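Notebook > Visits > Automation
February – by Esperanza Ostrowski

Went to the Takács apartment at 5 for the Wostix demonstration, mostly because Yavuz Gökçe has been on at me about it since New Year. He thinks hand-held grippers will teach machines to do the fiddly jobs that fixed arms make such a mess of. I think he likes gadgets. We agreed I would come, keep my mouth shut for the first half hour and then say what I liked.

The job was snacks. Box, table, packets, and a pair of blue pads you squeeze together by hand. I had pictured something more impressive for a firm that put out a 17-page brochure. 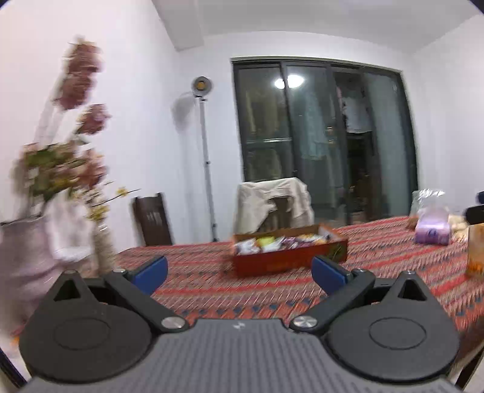
The gripper open at the table, snacks in the red tray.

I asked what happens when the thing has to work on a bare steel bench under factory lights, with no flowers. Yavuz said variety is the point, you want busy cloths and odd rooms. Maybe. At Kurken they told us the same thing, and I never did see the results.

What I will grant is that the packets are a decent choice. They are slippery, crinkly things and no two lie the same way. If I wanted to make a gripper look good I'd have picked wooden blocks, so somebody was being fair.
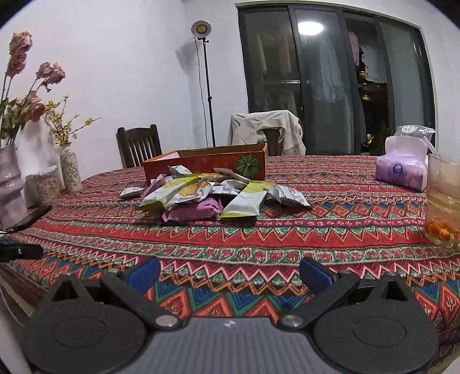

Jaws wide, packets piled in front of the box.

Had a turn myself. The handle is heavier than I'd like and my wrist complained quickly. The Gurnis one I tried last year was lighter, though it pinched. They want 249 recordings out of this table before they move on to the next one, and I wondered aloud who is supposed to hold the thing for all that. Yavuz changed the subject to coffee.
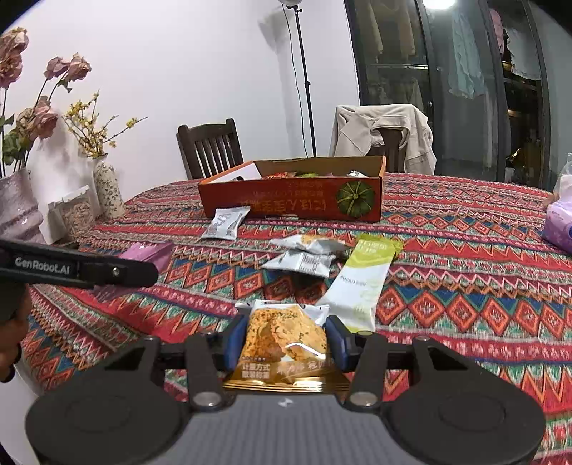

A seeded biscuit in its wrapper, held between the pads. GenRobot.AI on the arm at left.

So a person can pick up a biscuit with a tool. I knew that. Whether a robot learns anything from it is another matter, and on that I got a lot of nodding – no numbers. Asked for a failure rate twice. They'll email it.

Left at 8, hungry. Must send Yavuz the Kurken notes.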